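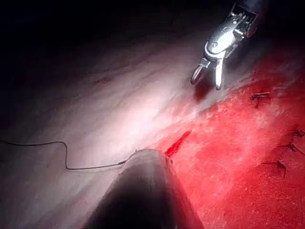
Skamen is back at the bench, and stitching is on the menu

I got back from the Boren lab late yesterday with a notebook full of scribbles and a new respect for anyone who can tie a knot with two metal sticks. The group there is building up a library of suturing examples for a learning system they call Skamen, and they've just passed 3904 recorded runs. That's a lot of knots!

The idea is simple enough to explain at dinner (I tried). A person drives the two instruments from a console, the cameras record all of it, and the recordings go into training. The hard part is getting enough good ones, and enough messy ones too.
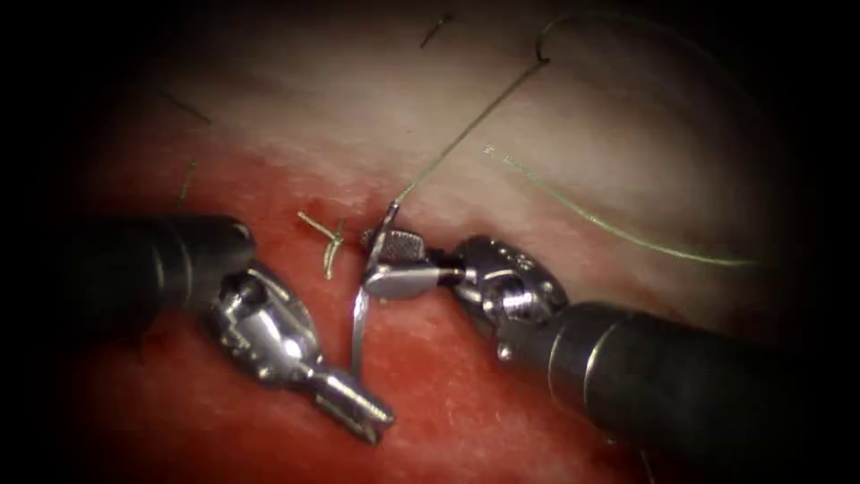 Sarmīte Mägi runs the recording sessions, and she sat me down at the spare console before I'd even found a place for my coat. She's picky about the needle. Where the jaw closes on that curve decides how the whole stitch goes, she told me, and new operators nearly always get it wrong on day one. I did too. The suture is green, which I was very glad of, as it shows up nicely against the pale part of the tissue when you're hunting for the loose end. My best time for one stitch was 172 seconds, and I was proud of it for as long as it took Sarmīte to do the next one in 44.

Each run gets a label afterward: where the needle went in, when the thread changed hands, whether the knot held. The labeling tool is called Lục, and it's the part everyone complains about over lunch. A slipped grip or a second try stays in the set with its own tag, and Sarmīte wants more of those. A system that only ever sees perfect stitches has no clue what to do after a bad one – her words, and she repeated them twice.
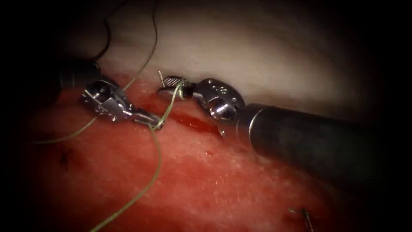

Thread looped around the right-hand jaws for a knot, with the needle still held.

The wrap is where I came undone, by the way. You have to keep the loop on one instrument while the other brings the thread across, and my hands wanted to do both at once.
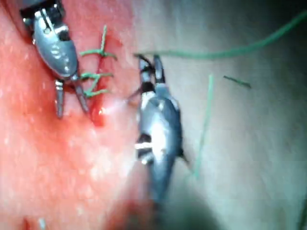

What's next

The money comes from Fevavow, which has signed on for 3 more rounds of recording. The first of them started in February and is still going, with longer rows of stitches and more operators. Sarmīte says left-handers are especially welcome – they've had very few so far. I've asked to come back when the next round opens, and I'll be practicing on a kitchen sponge until then.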